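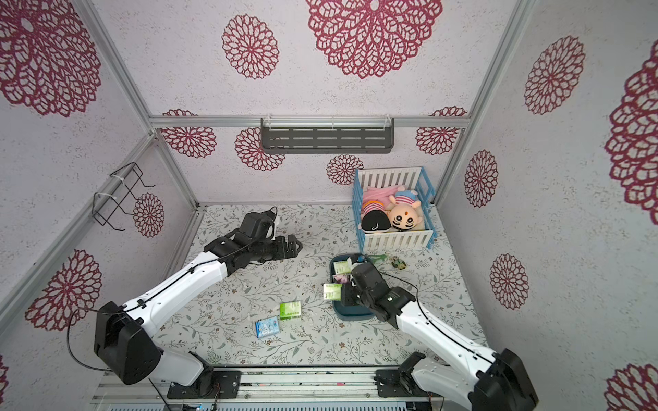
Packing and Sorting for Small Spaces
Session 4: Trays, small boxes and packets
Course notes, Hicham Zerouali

Welcome back! Last week was shelves, and I know several of you went home and emptied a whole cupboard (wonderful, keep the photos for your folder). Today we go small. I love this session, probably more than any other in the course, because a plain tray can change how a whole drawer behaves.

Why a tray?

A tray gives little things a border. Paper boxes, sachets and packets wander when they're left on an open surface, and they wander even more on a busy patterned one, where a small packet with a printed front can vanish among leaves and flowers. A solid dark tray such as a deep teal fixes that straight away. White and pale pink packaging really stands out against it!

Rounded corners are easy to wipe, but a square box won't sit tight into them. Leave a little gap there and enjoy it.

Order of loading

Boxes go in first, toward the back. Soft or flat packets come next, in front, where fingers can reach them. Bring each box in over the rim at a slight tilt, lower edge first, then let it down flat. Hold it by the sides and go gently: thin paperboard dents under a hard pinch, and a dented box never stacks well again.

If two boxes have similar printing (green on white is very common), turn them so the names face the same way. Packets can overlap a bit as long as you can still read each one.

Exercise for pairs

Each pair gets one tray and a bag of mixed packaging. Load the tray, swap with your neighbors, and ask them to find one item you name. Then reload using a different order and try again. Talk about what slowed them down. It's noisy and great fun.

Terms to know

Border: the raised rim that keeps a group together.
Facing: the side of a box turned toward the user.
Reach row: the front strip of the tray, kept for whatever gets used most.

For next time

Pick one drawer at home, 70 cm wide or less, and sketch where 2 trays could go. Pencil is fine. Bring the sketch and one tray you already own, any color.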